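Cómo sujeto la placa para trabajar con los cables

Llevo desde mayo con el rincón de electrónica a medio montar y esta semana por fin he dejado resuelto lo que más me molestaba: dónde poner la Raspberry Pi cuando hay que enchufar y desenchufar cosas. Antes la tenía suelta encima de la mesa. Cada vez que metía un conector, la placa se iba hacia atrás, y al tirar de un cable se venía detrás todo lo demás.

Probé primero con una caja cerrada de Prandby que me costó 19 euros. Para tenerla detrás de la tele está bien, pero para trabajar no me sirve. Tapa casi todo y hay que abrirla cada vez que quieres llegar a los pines. La he guardado para otro proyecto.

Lo que uso ahora es una sujeción de plástico gris oscuro que abraza la placa por arriba y por un lado, y deja libre el extremo de los puertos.

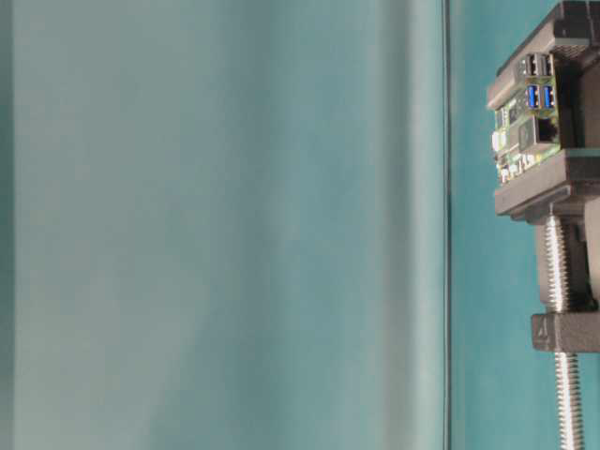 Los USB y el Ethernet, a mano.

El color del fondo tiene su explicación. Con la mesa que tenía antes perdía los tornillos pequeños continuamente. Compré en Sorken una plancha de color verde azulado, lisa, y otra igual para poner detrás. Los conectores negros se distinguen bien y el verde de la placa también, aunque yo pensaba que se iba a confundir. Tardé una tarde en cortarlas a medida y una de las esquinas me quedó torcida. No la pienso repetir.

Sobre la posición de la placa he dado bastantes vueltas. Tumbada ocupa más y acabas metiendo los cables de lado, con la muñeca doblada. De pie, con los conectores mirando hacia fuera, se llega mucho mejor. Eso sí, tiene que estar bien agarrada, sobre todo si le vas a meter un USB que entra duro. Los míos entran todos duros.

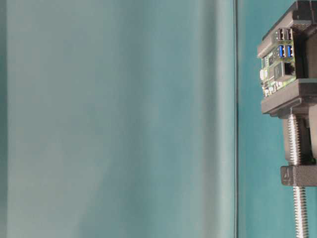

El tornillo de banco

El tornillo es un Kikurach de segunda mano, 28 euros con el envío. Es gris y negro, con un husillo roscado que mueve la mordaza. Lo que más me importaba era que no marcase las piezas. Aprieto poco, lo justo para que la placa no baile, y compruebo con el dedo antes de enchufar nada. Con una placa de circuito no hace falta más, y si te pasas la puedes doblar.

Un detalle que aprendí tarde: hay que mirar qué queda pegado a cada mordaza. En un lado de la placa está la tira larga de pines, y si la aprietas directamente se tuercen. Enderezarlos con unas pinzas se puede, pero es una lata.

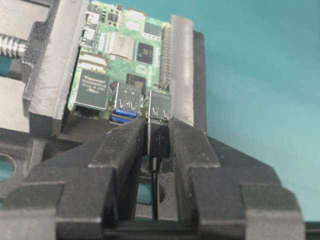
También conviene mirar el USB antes de empujar. Yo sigo intentando meterlos al revés la mitad de las veces. Si no entra, lo saco, lo giro y vuelvo a probar, sin forzar, porque el puerto va soldado y toda la fuerza se la lleva la soldadura.

Me queda por resolver la luz. El flexo Daneshvar que tengo hace reflejos en las partes metálicas y hay números de los chips que no consigo leer. He pensado en ponerle un papel vegetal delante o en moverlo al otro lado de la mesa. De momento lo tengo apuntando a la pared.

Lo siguiente será ordenar los cables. Tengo 10 iguales en el mismo cajón y voy a ponerles etiquetas este fin de semana.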